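# The Cup on the Desk
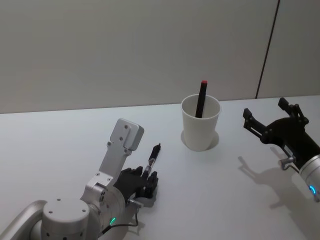 *A white paper cup, one black marker with a red cap, and not much else on the tabletop.*

Pens go missing. Everyone knows this, everyone has a theory, and most offices deal with it by buying more pens. A box of them, then another box. By September the first box is in a drawer somewhere and the second is down to the ones that don't write.

I spent part of the summer trying to live with less on my desk. Not a full clear-out, I don't have the patience. Just the pens. I'd counted 18 of them one morning, in a ceramic pot that hadn't been emptied since the move to Histgate, and of the 18, four worked. Four! The rest were hotel pens, dried-up highlighters, a pencil with no point and a thing I think was a stylus.

So. A paper cup.

**Why paper**

It's cheap, it's light, and it's small. The small part matters most. A big pot invites junk — you drop in scissors, then a ruler, then a tape measure, and soon you're digging around in there with your fingers and coming up with a thumbtack. A paper cup fills fast. You notice.

It tips over, too. That's the complaint I hear most, and fair enough. Put one tall marker in a light cup and knock the desk with your hip, over it goes. Fixes, in order of effort: a folded napkin in the bottom, a few coins, a second cup nested inside the first with a spoonful of rice between the two. I use coins. Rice gets everywhere.

A plain white cup is also easy to write on. Name, date, "DO NOT TAKE", whatever works in your building.

**What goes in**

After three weeks of fiddling, my own list is short.

- One permanent marker, black ink, for boxes and tape
- One pen you like
- One pencil, sharpened, point up
- Nothing else

The marker is the one people argue about. Markers should be stored flat, according to half the people I asked, and cap down according to the other half. I've tried both. Flat is probably better for the long haul, over a winter say, but a marker lying flat on a desk rolls, and a marker that rolls ends up under the radiator. Mine stands in the cup with the cap clicked on hard. If it starts to write faint I turn it over for an afternoon.

Bright caps help more than you'd think. A red cap on a pale desk is something you can find without your glasses. Same goes for yellow. Black on black, in a dark pot, in the corner by the lamp — forget it.

**The pen you like**

Takes longer to choose. I went through 13 in the end, a lot of them borrowed, and what I learned is that I like to see inside the thing. A clear section in the barrel, even a short one, and I'm happy. Stops me unscrewing it in meetings to check.

Weight I'm less sure about. Heavy pens feel nice for a signature and tiring for a page of notes. Thin ones I grip too tight. A reader in Zimstead wrote in to say she wraps a rubber band around the barrel right where the fingers go, twice around, and swears by it. I tried that. It works, it also looks awful, and my hand hurt less by the end of teh day.

How you hold it counts for something as well. Thumb and fingertips, loose. If your knuckles are pale you're squeezing.

**The empty desk problem**

One snag with all this. Clear off the pot, the tray, the stack of sticky notes, and you get a bare white surface that shows every crumb and every coffee ring. I'd never wiped my desk so often as I did the first week. Damp cloth, dry cloth, done, and then somebody puts a mug down.

Marker on a white top is worse. Move quick. Rubbing alcohol on a cotton pad lifts most of it if the surface can take it, so test a corner first. Old trick: scribble over the mark with a dry-erase marker and wipe both off together. I've had that go well on a shiny top and badly on a dull one, where it left a grey smudge that's still their.

Put something under the paper when you sign parcels. A bit of cardboard. Keep it behind the cup.

**Sharing**

Hernano, the shared workspace where I rent a desk, now has a cup at each seat and a spare box of markers by the door. Take one, put one back. Some go missing even so. A few have turned up in the kitchen, one in the freezer.

My cup is on its second month. The rim's gone soft on one side and there's a ring of ink at the bottom where the pen leaked. New one tomorrow, coins go across first.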